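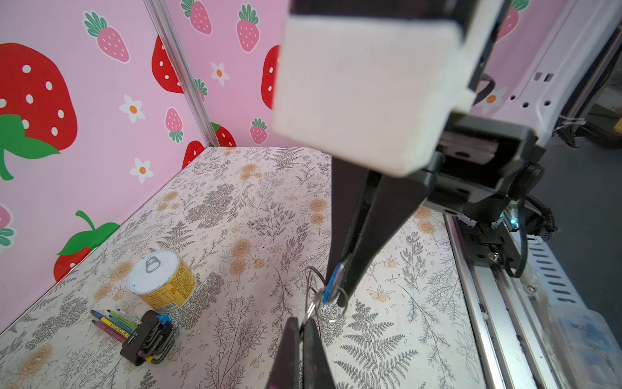 Védís Þorgeirsson wrote to us that she had fitted a key to the wrong ring twice before breakfast, and could the guide please say which way round the thing goes. It now does, in step 3.

Home Guides Keys and Locks Downloads Contact

Brultholm Key Keeping Guide
Section 7: Rings, tags and where to put them down
March 24, 2020 — Prakico household desk

You will need your keys, a few wire rings, one coloured tag for each set and a fingernail you are not fond of.

1. Lay all the keys on a table. Keys that open nothing go in an envelope marked "unknown". You will not throw the envelope away, so find it a drawer.

2. Sort the rest by door. Front and back doors share a ring. Sheds, bicycles and the neighbour's house each get their own.

3. Find the open end of the ring. Hold the ring with that end facing you and lift it with the back of a butter knife. Slide the key on from the outside and push it round until it drops free. If it stops halfway, keep going in the same direction. Most people turn back here and have to begin again.

CAUTION: Do not use your teeth. Do not use the good scissors either.

4. Add the tag last. Blue is the house set in the Brultholm scheme, but any colour will do if the whole household agrees on it. Allow an evening for this.

Note: Never write your address on a tag. Write a word that means something to you and nothing to a burglar.

5. Link small rings together if one set needs to split. Three is the sensible limit. Beyond that you own a chain.

6. Choose a landing place near the door. A hook is best, a shallow dish will do, and the Abella tray works if you resist putting post in it. Patterned surfaces are cheerful but they do hide small metal things, so set the keys down with the tag uppermost.

7. Test the arrangement. Leave the house, lock up, come back in and put the keys where they live. Repeat until dull.

Note: A ring that has been forced wide will not spring back. Replace it. The Laleneo refill bag holds 300, which should see out the house and possibly the street.

If a key is still missing, check yesterday's coat, then the outside of the front door. For spares, see Section 8.

Contact the guides desk | © Prakico 2020 | Back to top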